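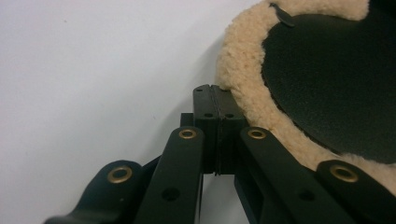

# Kakine Hedge Survey: data card

Feb 1, 2021 | By Kornél Deák
Filed under: Open Data, Land Use

## Summary

Kakine is a table of field hedges recorded on foot in 74 parishes. Each row is one hedge segment between two junctions, gates or changes in species. The current release has 2592 rows and replaces the June release, which used a different segment ID and should not be joined to this one.

## Files

- segments.csv: one row per segment
- species.csv: one row per woody species per segment
- parishes.csv: parish codes and names

All files are UTF-8, comma-separated, with a header row. Missing values are empty strings. Zero means zero.

## Fields in segments.csv

- seg_id: parish code plus a running number
- length_m: length along the base, in meters
- height_class: 1 to 4, see below
- gap_pct: share of length with no woody growth
- bank: y or n
- last_cut: year, as reported by the landholder

Height class 1 is under one meter, 2 is one to two meters, 3 is two to four meters, and 4 is anything taller. Segments with mixed heights take the class that covers the most length.

## Collection

Surveyors walked each segment once and measured it with a wheel. Segments longer than 150 meters were split at the nearest gate or tree. Species were recorded only if rooted in the hedge line. Brambles and ivy were left out.

Gilles Courtois checked the species lists against pressed samples and changed the entries for hawthorn hybrids. Those rows carry the flag "gc" in the notes column.

## Known problems

- 3 parishes have no last_cut values.
- gap_pct was estimated by eye and differs between surveyors. Do not use it to compare neighboring parishes.
- Roadside hedges in the Noka valley were surveyed from one side only.

## License

CC BY 4.0. Cite as "Kakine Hedge Survey, second release." Corrections go to the issue tracker, with the seg_id in the title.

We use cookies to remember your settings and count visits. Accept | Manage choices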